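Flokis Hair and Bracelet Box: read me first

Last updated 07/09/2018

Contents

This set covers the tidying of small accessories on a bed: beaded bracelets, bows and other hair pieces that go into an open-topped box. There are 416 clips and 1,707 stills, sorted into 11 folders by colour of the main item. Folder names are in lower case with no spaces.

Items

Bracelets are listed by bead colour and finish (opaque, translucent, faceted). Bows are listed by fabric colour only. A bracelet with more than two bead colours goes under "multi", whichever colour is most common on it. Lavender and purple share one folder.
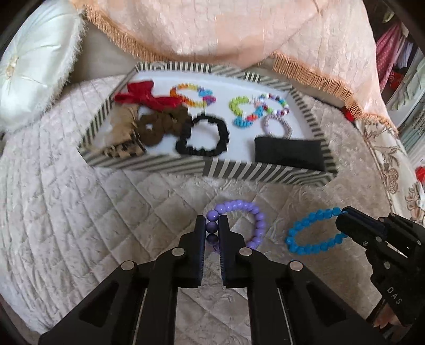
Cloutier wrote in to ask whether lavender should have its own folder, as the pale beads are hard to find among the dark ones, and said the same went for grey and silver. Lavender will be split out in the November release. Grey and silver stay together for now.

Layout

The striped box sits on the bedspread. Items start either on the quilting or in the box, and the "start" column in items.csv says which. Left and right are given from the side nearest the viewer.

Known problems

Clear elastic is often missed in the outlines. Roughly 2 per cent of the bow labels have the wrong colour. Corrections go in the Timus sheet, one row per item.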